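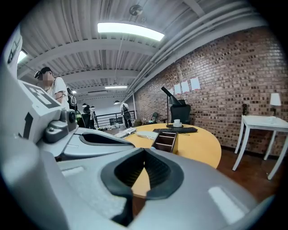 News > Press Releases > Product News

Dristhorpe Launches Tarneo, a Meeting-Room Booking System That Lets Go of Rooms Nobody Is Using

Last updated: November

JACOBS — Dristhorpe, which makes scheduling software for offices, today released Tarneo, a room booking system built on the belief that a meeting room with no one in it should be available to people who want to have a meeting.

The company understands that this may be controversial. In many offices, the large room by the window has been booked every morning for years by a project that has ended, on behalf of a manager who has moved to another state. The booking has outlived two carpets. People walk past the glass, look at the empty chairs, look at the little sign that says OCCUPIED, and go hold their budget review next to the dishwasher.

Tarneo ends the arrangement with a single question. When a booking begins, the panel outside the door asks whether anyone is coming. If someone taps it, or confirms from a phone or laptop, the room is theirs. If there is no reply in 8 minutes, the booking is released and the room goes back on the list. The person who made the booking gets a short note saying so. The note is polite. It went through more drafts than any other part of the product.

"We tried five minutes and people were furious," said Ruben Bosman, founder of Dristhorpe. "They'd be coming down the hall with a coffee in each hand and watch the room vanish in front of them. We tried 15 and there wasn't much meeting left to give to anybody else. Eight makes everyone a little unhappy in the same amount, so we shipped eight."

What the pilot found

Tarneo spent four months in use at Jullura, a packaging design firm whose staff of 53 share four meeting rooms and a long history of disagreement over them. Before the pilot, the rooms appeared on the calendar as almost entirely full. Staff described them as "always booked" and "always empty," often in the same sentence, and both descriptions were fair.

The first week was quiet. People didn't read the announcement email, in keeping with local custom, and learned about the system when their standing bookings began to disappear. By the second week the help desk had received a number of messages with the subject line "my room." By the third, staff had found that they could walk up to a door, see that it was free, and go in, and the tone of the messages improved.

A few habits changed along the way. Recurring bookings with no end date, which had made up a good part of the Jullura calendar, now come up for renewal every quarter. The owner is asked whether the meeting still exists. Several owners wrote back to ask what the meeting was. One weekly session called "Sync (temp)" turned out to have no invitees at all, and was retired without a ceremony.

The default booking length also dropped from an hour to 30 minutes. Longer bookings are still allowed, and take one extra tap. Dristhorpe had worried that the extra tap would cause resentment. It caused shorter meetings, and then, according to people at Jullura, it caused a line at the coffee machine at half past every hour, a problem Tarneo does not address in this release.

Features, for those who skip to the features

Tarneo works with the calendar an office already has. It reads existing bookings, asks its question at the door, and writes the answer back, so there is no second calendar to ignore. Setup takes an administrator and a list of rooms, preferably a list in which each room has one name. (At Jullura, the same room was known as "Small 2," "the fish tank," and "Accounts," and Accounts had moved downstairs.)

The door panel shows who has the room, until when, and what is next. It uses large type. The title of a meeting can be hidden with one setting, which is on by default, after an early test in which a room announced in letters two inches high that it was hosting "Difficult Conversation re: Parking."

Anyone standing at a free room can claim it from the panel without logging in. Anyone finishing early can give it back by tapping "Done." Testing showed that very few people tap "Done," so the system also accepts the note from a phone while the person is walking away, which is when most of them remember.

A feature called Swap lets two groups trade rooms when one of them is plainly too small. The person in the large room alone gets a message asking if they would mind moving. They may say no. Their name is not shown to the group that asked, though in an open office this offers limited protection.

There is also a monthly report. It shows which rooms are used, which are avoided, and which hours are the worst. It does not rank employees by how often they fail to turn up. Prospective customers have asked for this more than once, with some energy, and the answer remains no.

"You put a leaderboard on it and by spring you've got people sneaking out of real meetings to go tap a panel down the hall," Bosman said. "I've worked in that office. I was probably the one tapping."

How it came about

Dristhorpe began as a maker of shift schedules for bakeries and garden centers, businesses where being in the right place at the right time is not treated as a matter of opinion. It moved into office scheduling when its own staff grew large enough to need a second meeting room, and then, almost at once, started to argue over the first one.

The earliest version of Tarneo was a sheet of paper taped to the door with a pen on a string. It performed well until the pen was taken to a meeting in a different room. The second version was a spreadsheet, which everyone could edit, and everyone did. A color code was introduced. By the end of that summer there were two greens, and people on the sales side held that the darker one outranked the lighter.

The third version asked people at the door if they were there. It was put together over a couple of afternoons as a joke, and left running by accident through a long weekend, during which it politely released every room in the building, over and over, to no one. When the staff came back, the calendar was clean for the first time anyone could remember. They decided to leave it on.

Dristhorpe kept the name Tarneo because it was short, could be said over the phone, and was the only suggestion to survive the naming meeting. That meeting ran long and had to finish in the stairwell.

Known limits

In the interest of saving reporters some time, the company would like to list what Tarneo will not do. It will not make a meeting useful. It can't tell whether the people in the room are meeting or eating soup. It has no view on the chair that squeaks. It will not stop a senior person from opening the door, saying "Are you all nearly finished in here?" and sitting down.

It also depends on people being willing to lose a room they did not use, and a few will always take this hard. The software allows an administrator to mark one room as exempt from release. Dristhorpe suggests using this for interviews, medical needs, and nursing parents. It suggests not using it for the founder, and has declined to give its own founder an exemption despite a request in writing.

Pricing and availability

Tarneo is available today. Customers pay by the room and not by the employee, so an office that hires more people to fight over the same space will see no change in its bill. Booking and release from phones and laptops are part of the base plan. Door panels are sold separately, and an old tablet will do the job if it can hold a charge and is attached to the wall by something stronger than tape.

Offices can try the system free of charge for 30 days. Dristhorpe recommends warning staff beforehand, in person if possible, and starting with the room people complain about most. Bookings already on the calendar carry over as they are. Those that belong to former employees are placed on a separate list, so that someone can look through them and, if they feel the need, say a few words.

A version for shared buildings, where several firms use the same rooms and blame each other for the whiteboard, is planned. The company is not giving a date. It has been trying to meet about the date for a while.

About Dristhorpe

Dristhorpe makes scheduling tools for bakeries, garden centers, and offices. It is based in Jacobs, where it has two meeting rooms, both of which were free at the time of writing.

Press contact

Questions and interview requests may be sent to the Dristhorpe press office. Calls are best before 4 p.m. Interviews can be held by phone or in person, and visitors are asked to arrive within eight minutes of the agreed time.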